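Section 2: Setting Up Your Prindemel Label Printer for Household Storage

Welcome back! If you've made it through Section 1, your printer is out of its box, the battery is charged, and you've found a spot for it that isn't the kitchen counter (we hope). Now comes the part most of our customers tell us they enjoy, where the printer learns the names of your shelves, bins and baskets and starts turning out labels you can read from across the room.

Set aside a quiet half hour if you can. You can stop at any point and pick up again later, and the printer will remember where you were.

Loading the label roll

1. Press the lid latch and lift the lid until it stays up by itself.
2. Drop the roll in with the loose end coming off the top, toward you. Part 1165 is the paper roll and part 1577 is the fabric roll. Either one fits the same cradle.
3. Pull the loose end through the slot until you have a bit to hold on to, then close the lid gently. You should hear one click.
4. Press Feed. The printer will push out a blank label and trim it.

Note: If the blank label comes out crooked, open the lid and start again from step 2. Most of us on the Jarnden support desk have had to do this at least once, so please don't feel bad about it.

Caution: The trimming blade sits just inside the slot. Keep fingers, sleeves and curious children away from it whenever the lid is open.

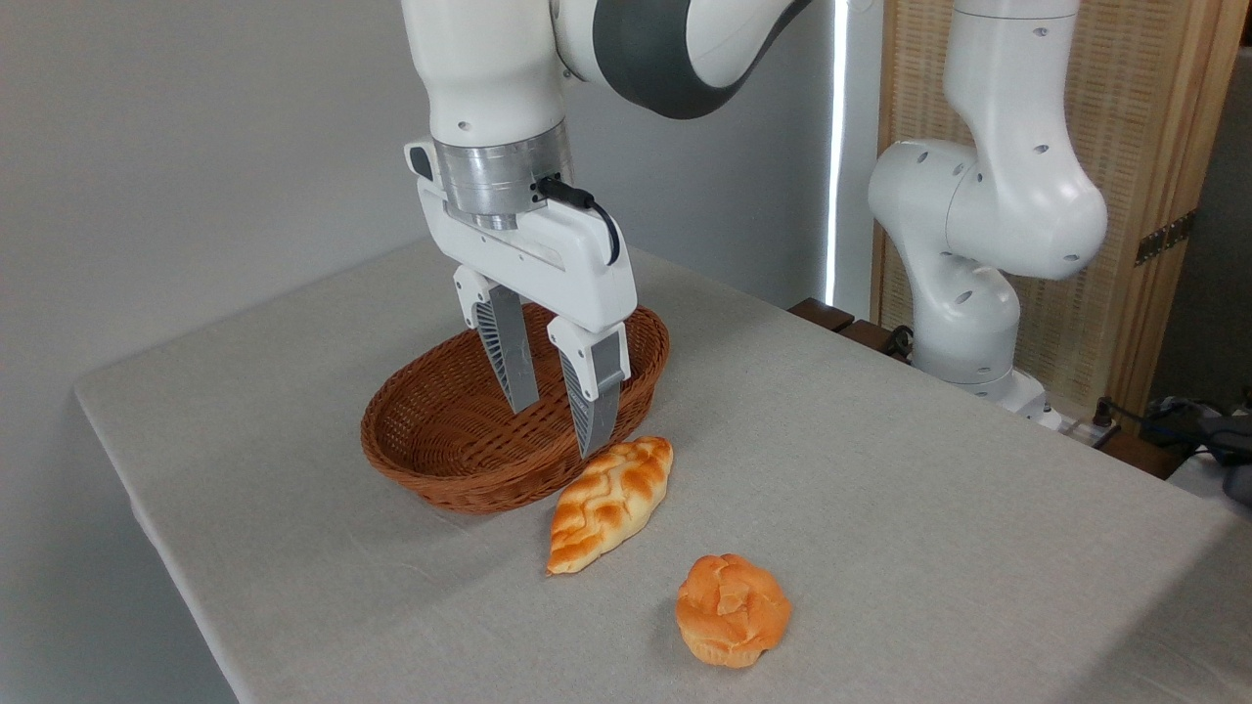 Choosing the right label for each container comes down to the surface, and it's worth going around the house with a notepad before you print a single thing. Smooth plastic, glass and painted metal all take the paper roll nicely. Woven sides are another story, and an oval wicker basket like this one has hardly a flat patch on it anywhere, so print on the fabric roll, choose Tag in the menu, and tie the finished tag to the rim with a piece of ribbon or string. Cardboard will take either roll, though the paper one is a little harder to peel off later.

Printing your first labels

1. Turn the dial to New and press it in.
2. Type the name of the container, keeping it short. "Winter hats" is easier to read than "Hats and scarves for winter."
3. Choose Sticker or Tag.
4. Pick a text size from 2 to 8. We like 8 for anything kept on a high shelf.
5. Press Print, and wait for the trim before you pull.

Note: Tags come out with a small printed circle at one end. Punch your hole there.

Tip: A-yeong Ko, who wrote the first version of this guide, prints every label twice and tapes the spare inside the pantry door. When one goes missing in January, after all the holiday boxes have been shuffled around, she has another ready to go.

Saving your list

1. Hold the dial down until Save appears.
2. Give the list a name, such as Hall Closet, and press the dial once more.

Caution: Please don't switch the printer off while the light is blinking, or the list you were saving may be lost.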